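## 5. Setting up the workspace and cable run

Do this section after the base is bolted down and before you load any saved positions. Allow a full morning the first time. Davina Lennox keeps the master copy of the position files, so ask her for the current set before you begin.

### 5.1 Check the base and cable

1. Press the stop button and leave it pressed.
2. Go around the base bolts in a cross pattern with the torque wrench. Mark each bolt head with paint pen when it is done.
3. Follow the green cable by hand from the top of the arm to the base. It should run along the outside of the links with some slack at each joint.
4. Wipe the perforated plate clear of filings and loose washers.

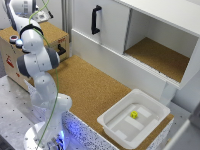
If the cable pulls tight at any joint, loosen the nearest tie and feed more through from the base end. Do not take slack from the upper loop. The wrist needs it when it turns.

**Caution:** Never re-tie the cable with the arm powered.

### 5.2 Place the tray

1. Set the white tray on the cork, in front of the cabinet and clear of the door.
2. Put the yellow cube on the tray floor.
3. Release the stop button, start the controller and load the file named Tumov.
4. Jog the arm at slow speed until the fingers are above the cube. Record the position as point 728.
5. Back the arm away to its rest position.

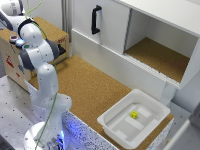
*Fig. 5-1. Tray on the cork counter with the cube inside; button box behind the arm.*

**Note:** The cube is the reference for every tray position. If the tray gets bumped, repeat steps 1 to 5. Don't try to correct the offset by typing in numbers.

### 5.3 Cabinet clearance

1. Slide the cabinet door to the left until the right-hand compartment is fully open.
2. Jog the arm towards the opening in small steps. Keep one hand on the pendant.
3. Stop well short of the lower lip and save the point.
4. Return along the same path. 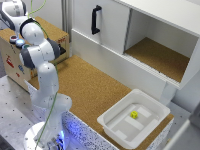

*Fig. 5-2. Door panel slid to the left, right-hand compartment open.*

The full clearance routine takes about 5 minutes. Heriberto Gallegos runs it again whenever the cabinet has been moved for cleaning, even by a little.

### 5.4 Finger height over the tins

Set this last. It depends on the base being tight and on the tray point being correct.

1. Stand the tins on the cork and take the lids off.
2. Close the gripper completely.
3. Bring the fingers over the blue tin and lower them at the slowest speed.
4. Stop when the fingertips meet the blue material. Save the height.
5. Raise the arm straight up before moving sideways. The rims are easy to catch.

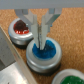
*Fig. 5-3. Closed fingers at the surface of the blue material, seen from the wrist.*

Clean the fingers with a damp cloth before going on to another colour, and check the join between them for residue. Don't use solvent.

If the saved height drifts between shifts, check the base bolts first and then the finger screws. Report anything you can't fix to Thaddäus Kuster, and write the controller hour reading in the log beside your initials.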